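30 mai 2021 — Cahier d'atelier, dictionnaire Steinbach

Repris la collation de l'exemplaire Steinbach du dictionnaire latin-français (in-quarto, reliure veau, dos refait). Objectif du jour : finir le relevé des annotations manuscrites jusqu'à la lettre M et trancher pour les deux mains.

Relevé à jour : 236 annotations, en comptant les soulignements accompagnés d'un signe en marge mais pas les soulignements seuls. Hubert Gruber voulait les inclure tous. Je maintiens le critère de novembre, sinon il faut reprendre les lettres A à F.

Main A : encre brune, petite cursive penchée, abréviations régulières (q barré, tilde pour les nasales). Ajoute surtout des synonymes et des renvois d'un article à l'autre. Main B : encre plus noire, module plus grand, s long presque toujours bouclé. Corrige deux fois la main A, aux articles « fascis » et « limen ». B est donc postérieure à A pour ces deux endroits, je n'en tire rien pour le reste.
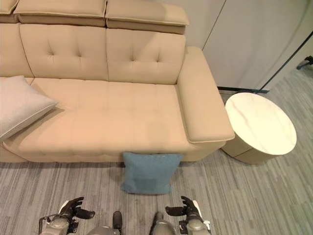

Pour le cahier H, les marges ont été rognées à la reliure et 40 annotations ont perdu une ou plusieurs lettres en fin de ligne. Je les transcris avec crochets droits, sans restituer, même quand le mot est évident. Les restitutions iront dans une colonne à part du tableau.

Ex-libris du contreplat : gratté, reste un S initial et la hampe d'une lettre haute. Le catalogue de la vente Grullside donne « Sidham » sans point d'interrogation. À la lampe rasante je lis S, puis un i ou un e, ensuite rien de sûr. Noter « S[idham ?] » dans la notice tant qu'on n'a pas mieux. Demander à Grullside d'où vient leur lecture, ils ont peut-être vu le volume avant le grattage, ou une fiche ancienne.

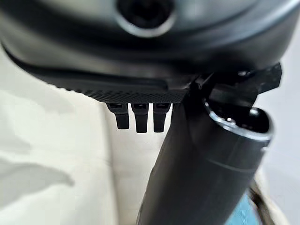
Filigrane : pot à une anse sur les feuillets de garde, différent de celui du corps d'ouvrage. Gardes renouvelées avec le dos, à mon avis. La note de prix au verso de la garde supérieure ne peut alors plus servir à dater la main B. Hubert n'est pas d'accord — il pense que la garde supérieure est d'origine et que seule l'inférieure a été changée. Revoir la couture du premier cahier avant d'en reparler.

Saisie : le tableau est passé dans Rarurau, import sans erreur sauf les tildes, remplacés par des espaces dans la colonne « transcription diplomatique ». Corrigé à la main pour A et B, reste C à M. Garder l'ancien fichier. 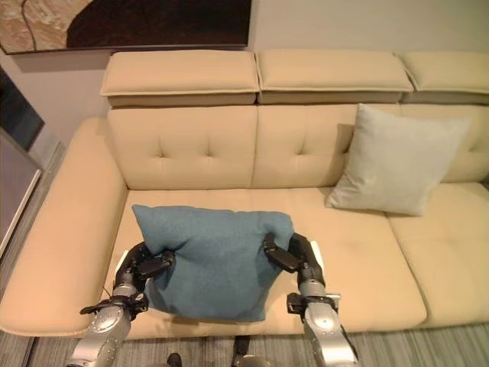
Coussin bleu-vert tenu par les deux pinces, devant le canapé.

À faire :
Collationner N à Z.
Comparer le s long de B avec la note de prix, même grossissement.
Écrire à Grullside pour l'ex-libris.
Vérifier l'article « vestigium », la croix en marge n'est pas dans le relevé d'Hubert.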